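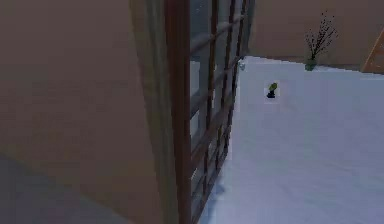

Looking after a kitchen arm: setting up, cleaning and small repairs

Branwen Watkins
2020-06-28

These are the notes I keep for the Istico arm at Trevamgate. Most of them apply to any light household arm with a finger gripper. The model room for checking moves is the one that came with the Vida software, with a few things changed.

Before you start

Switch off at the wall and wait until the status light goes out. The joints hold a little charge and can twitch if you unplug them early. Keep one hand under the forearm when you release the brake, as it drops faster than you expect.

Lay an old towel on the worktop. The screws in the wrist cover are small and will find the gap behind the cooker.

Wiping down

Use a damp cloth with a drop of washing-up liquid, then a dry one. Do the fingers last. Flour and sugar get into the finger hinges, so work a soft toothbrush along each one with the gripper open, then with it closed. Don't use spray cleaner near the wrist seal. Thierry Rolland did that in December and the seal swelled so badly that it had to be cut off.

Look at the cable where it passes the elbow. If the sleeve has gone shiny, turn it a quarter round. If you can see copper, stop and fit a new cable.

Finger pads

Change the pads when the ridges have worn flat. Peel the old pad from the tip end, clean off the glue with white spirit and let it dry. Press the new one on and close the gripper on a folded tea towel. Leave it for 9 hours. Overnight is easiest.

Zuser pads fit but are slightly thicker, so the grip has to be set again afterwards.

Setting the rest position

The arm should park behind the worktop edge with the elbow well back. On ours the elbow is set to 135 degrees. Any wider and it gets in the way of the cupboard door.

Move the arm by hand to where you want it, hold the button on the base until it beeps, then let go. Write the position number inside the cupboard door. Ours is 546.

Checking the moves in the model room

Run every new position in the model before you run it on the real arm. Put something tall, something flat and something thin on the model counter, with one large round item as well. The tall things show whether the forearm clears a rim. The thin ones show whether the fingers come down low enough to reach the tiles.

Start with the gripper high and bring it down in small steps. If it passes through the side of a pot, raise the approach point and try again. Leave the big item until the small ones work.

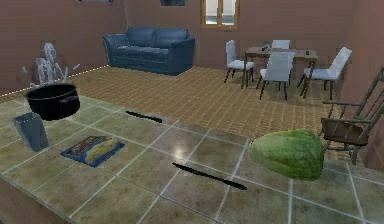 Model counter with the gripper above the black pot.

If the grip slips

Clean the pads first. If that does no good, tighten the finger tendon by half a turn and test it on a plastic beaker. Never go past 4 half turns in all; the tendon needs replacing by then.

If one finger closes late, take off the wrist cover and look for crumbs under the pulley. A wooden cocktail stick gets them out. Put the cover screws back loosely, check that the fingers move together, then tighten them.

Spare pads and tendons are in the second drawer down, in the tin with the fuses.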